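Memen Wrist-View Planner
Motion planning and scene modeling software for tabletop manipulation

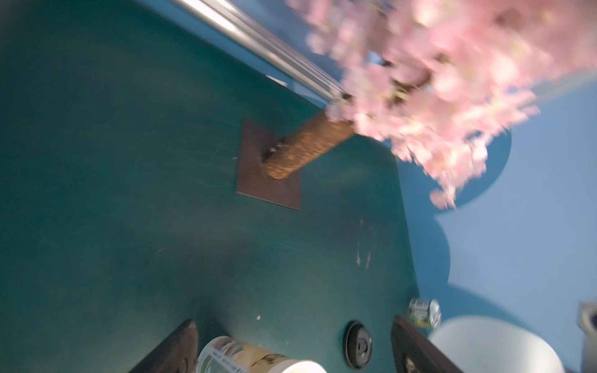

Overview

Memen Wrist-View Planner is the planning component of the Drirkow control suite. It builds a working model of a tabletop from a camera mounted at the wrist and computes arm and gripper motions within that model. The software is intended for laboratories and integrators whose work surfaces hold mixed objects: a can lying on its side between the gripper fingers, a decorative tree with artificial pink blossoms on a square base, a cable port set into the table.

Scene modeling

Each incoming view is divided into support surface, fixed features and free objects. The table edge, including rounded corners, is fitted as a continuous boundary, and the planner will not place an object across it. Grommets and cable ports are stored as fixed features and excluded from the list of placement positions.

Thin and reflective items, such as polished metal rods, are handled by a separate module. Operators may assign a clearance value to any object in the model. The default clearance is 18 mm. Soft or irregular shapes, including foliage and fabric, are enclosed in a simplified volume that can be edited by hand in the Marinho viewer.

Grasp planning

Cylindrical objects are recognized in both upright and lying positions. For a lying can, the planner aligns the fingers across the long axis and checks the approach against neighboring objects before any motion is released. The gripper fingers are masked from the camera view during this check. Finger geometry is loaded from a file supplied by the user, and 3 finger profiles are included with the standard license.

Views affected by motion blur are scored and may be held back from the scene model. The threshold is adjustable. Sites that run the arm at higher speeds should review this setting after installation.

Interfaces

The planner accepts color images alone or color with depth. Plans are issued as timed joint paths or as gripper poses, according to the controller in use. All sessions can be recorded and replayed in the Marinho viewer without a connected arm.

Licensing and support

Licenses are issued per arm and include updates for 2 years. The current release, build 107, replaces the June release and is available to license holders from 3rd August. Scene files saved in the earlier release open without conversion.

Technical inquiries should be addressed to Rogério Sampaio, Planning Software, Bremstead office. Requests for an evaluation license should state the arm model, gripper type and camera position.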